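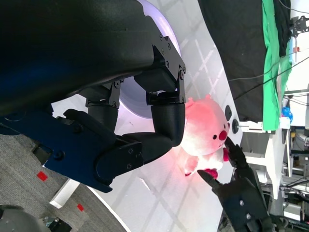

**Figure 2.** Pink plush toy with a round red nose and small black bead eyes, one of the items in the soft toy set.

### 3.2 Soft toys

The soft toy set was put together to cover the kinds of plush that turn up most often in family homes and charity shops. We bought or borrowed toys in three pile lengths (short, medium and long) and left out anything with a battery box, a squeaker or a hard inner frame. Pink and red toys are over-represented. The first batch came from a single supplier, Zorham, whose spring range leaned heavily on those colours, and we did not correct for it later.

Each toy was recorded on an item card before it went into storage. The card gives the pile length, the main body colour, the type of filling where a label stated it, and a list of attached parts: noses, eyes, paws, tufts, bows and pom-poms. Attached parts were listed apart from the body, as earlier work in the Zakilau study had treated a toy as one uniform surface, and its wear scores were hard to compare between plain toys and heavily trimmed ones.
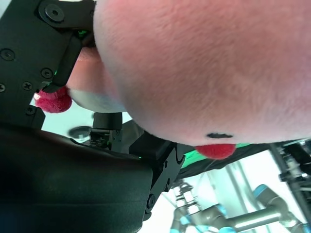

Pom-poms caused the most disagreement between raters. Some scored them as fabric, with the same scale used for the body, and others scored them as trim. We settled on trim. A pom-pom has a longer and less even surface than the short-pile fabric beside it, and flattening is normal even on a new toy, so a low score for flattening told us little. Stitched features such as mouths were scored for loose thread only.

Colour was judged by eye against a printed D'Amico swatch card under the room lights. Pinks were difficult. Under strong light a bright pink body looks much paler than it does in shade, and two raters could place the same toy several swatches apart. From April onwards the card was laid flat against the toy's body and the reading taken on the shaded side, which brought most pairs of readings to within one swatch.

The full store holds over 1000 household items, of which 300 are soft toys. Those with a torn seam or a missing eye were kept in the set and marked as damaged on the card. Toys were kept in lidded Grakari boxes, one layer deep, because stacking left dents in the filling that could be mistaken for wear. Concetta Vitale checked the item cards against the boxes every Monday and corrected the list of attached parts where a piece had come off in storage.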